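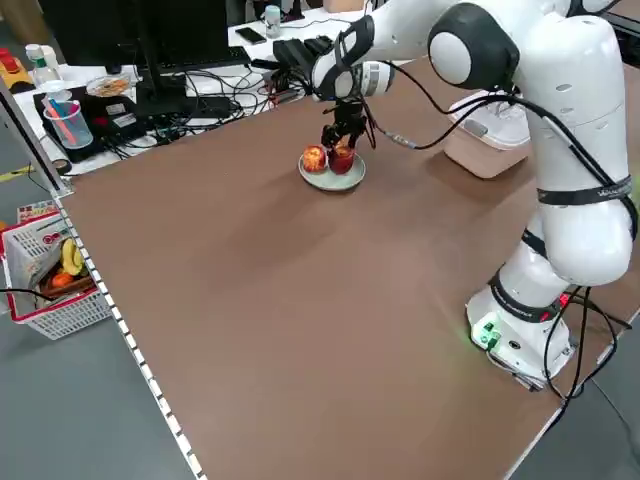
講義ノート 家庭料理の基礎 第4回

豆と苦手意識、そして下ゆでの話

前回の宿題、「子どものころ食べられなかったのに今は食べられるもの」、みなさんたくさん書いてくれてありがとうございました。読むのが楽しくて、月曜の夜はお風呂が冷めるまでずっと読んでいました。いちばん多かったのがなす、次がしいたけ、それから春菊です。わたしの予想ではピーマンが一位だったんですけど、最近のピーマンは苦みがおだやかなので、もうそんなに嫌われていないのかもしれませんね。

で、今日はそのなかから、なすでもしいたけでもなく、そら豆といんげん豆をやります(なすは次回。油の話とまとめてやりたいので)。

わたし自身はそら豆がだめな子どもでした。あの皮です。口のなかに最後まで残る、あの厚い皮。うちでは父のおつまみとして出てきて、一粒もらっては、こっそりティッシュに包んでいました。考えが変わったのは一人暮らしを始めてからで、近所の食堂の小鉢に、皮をむいたそら豆をつぶして塩とオリーブ油であえたものが入っていたんです。えっ、これがあの豆なの、と。きれいな緑色で、ほくほくして、少し栗みたいな甘さがあって。その週のうちに三回通いました。

というわけで、この授業でくり返し言っている「嫌いなのは食材か、食感か、調理のしかたか」を、豆で考えてみましょう。

1 そら豆をゆでる

さやから出すのは直前にしてください。そら豆はほんとうに足がはやいです。さやつきで買って、その日に食べきるのが理想です。

黒い筋(お歯黒と呼ばれるところ)の反対側に、浅く切り込みを入れます。深く入れると豆が割れるので、包丁の刃元でちょんと触るくらいの気持ちで。塩は湯の量に対して2パーセント、わりとしっかりめです。それから日本酒を大さじ一杯。青くささが気になる人はぜひ入れてみてください。

ゆで時間は3分。大粒なら少しのばしますが、余熱でも火が入るので、まだちょっとかたいかな、というところであげてしまってだいじょうぶです。ざるに広げて、うちわであおぎます。水にはとりません。水っぽくなって、せっかくの甘さがぼやけます。

去年の受講生のかたから「水にとらないとしわが寄ります」という質問がありました。はい、寄ります! 気になる場合は、ゆで汁につけたまま鍋ごと氷水で冷やす方法もあります。ただ、塩が中まで入るので、そのときは塩を半分に減らしてください。わたしはしわが寄ったままで食べる派です。

2 つぶして食べる

皮をむいたそら豆を、フォークの背で粗くつぶします。なめらかにしすぎないほうがおいしいと思います。粒が残っているところにレモン汁をひとたらし、塩、オリーブ油。にんにくは入れるとしても、切り口をボウルにこすりつけるくらいで足ります。

実習で使うオリーブ油はFleluraの小瓶です。辛みがほとんどないので、豆の味がよくわかります。家にあるものでもちろんかまいませんが、ピリッとくるタイプの油なら量をひかえめに。パンにのせてもいいし、ゆでたじゃがいもに混ぜてもいいし、わたしはごはんにのせてしょうゆをたらすのも好きです(これを言うと毎年教室がざわつきます)。

3 いんげん豆をもどす

ここからは乾物です。時間がかかるのは待っているあいだだけで、手を動かすところはすこししかありません。

白いんげん豆はさっと洗って、豆の4倍の水につけ、一晩おきます。夏場は冷蔵庫に入れてください。7月に台所のすみに置きっぱなしにして、朝、ぷくぷく泡が立っていたことがあります。あれは悲しかった。

もどした豆は、つけ水ごと鍋に移して中火にかけ、沸いたら一度ゆでこぼします。新しい水をたっぷり入れて、また沸いたら弱火に。豆が湯のなかでゆらゆら揺れるくらいの火加減です。ぐらぐら煮ると皮がやぶれて、煮汁がにごります。水が減って豆の頭が出そうになったら、その都度足します。

やわらかくなるまで、うちの鍋では約63分でした。きざんだ数字で恥ずかしいのですが、タイマーをかけっぱなしにしていたらそうなっていたんです。豆の古さや水のかたさで平気で変わるので、時計よりも、一粒つまんでつぶしてみるほうがたしかです。親指と小指ではさんで、すっとつぶれたら食べごろ。芯が少しでも残っていたら続けて煮てください。いんげん豆は生煮えだとおなかをこわすことがあります。ここだけは「まあいいか」をやらないように。低い温度のままじわじわ加熱する調理もだめです。かならず沸騰させてから弱火、です。

塩は、豆がやわらかくなってから入れます。つけ水に最初から塩を入れる流儀もあって、皮がやわらかく仕上がるという人もいます。わたしは両方やってみて、家族に食べ比べてもらったのですが、意見がきれいに割れました。みなさんもやってみて、レポートに書いてください。

鍋は厚手のものならなんでもいいです。実習室にはSamskaのほうろう鍋とVodoの片手鍋があります。ほうろうのほうは重いので、水を入れてから運ばないこと。コンロに置いてから水をそそいでください。

4 煮汁を捨てないでください

これは声を大にして言いたい! 豆の煮汁(ゆでこぼしたあとの、二回目の湯のほうです)はとろっとしていて、うまみがあります。玉ねぎを炒めたところに豆と煮汁を入れて、塩、こしょうだけでスープになります。ベーコンがあればなおよし。

豆そのものも、煮汁につけたまま冷やすと皮がしわになりません。小分けにして冷凍するときも、煮汁ごとです。うちの冷凍庫はこれでいっぱいで、アイスクリームの居場所がないと文句を言われています。

5 苦手な人に出すとき

味つけでごまかすより先に、食感を変えてみるのがおすすめです。皮が苦手ならむく。ほくほくが苦手なら牛乳でのばしてポタージュにする。逆に、やわらかい豆がいやだという人には、ゆでたあと水気をよくふいて、多めの油でかりっと焼いてみてください。油がはねるのでふたを半分かけて。粉チーズをふると、おつまみとしてあっという間になくなります。

それでも食べたくないと言われたら、その日はやめておきましょう。うちの母はねばるタイプで、わたしが食べるまで食卓から立たせてくれなかったのですが、おかげでそら豆と再会するまでに長くかかりました。今では母にあのつぶしたのを作って持っていきます。母は「昔から好きだったわよね」と言います。

課題

いんげん豆を煮て、塩を最初に入れたものとあとから入れたもの、両方を食べ比べて感想を書いてください。教科書は21ページの表だけ見ておけば足ります。字数は自由です。失敗した人は失敗したまま書いてください、そのほうが読んでいておもしろいです。

参考になる店として、駅の反対側のCùという小さな食堂をあげておきます。日替わりの豆のスープがあって、昼過ぎには売り切れていることが多いです。

次回の持ちもの:エプロン、ふきん二枚、なすを一人二本。なすはへたの切り口がみずみずしいものを選んできてください。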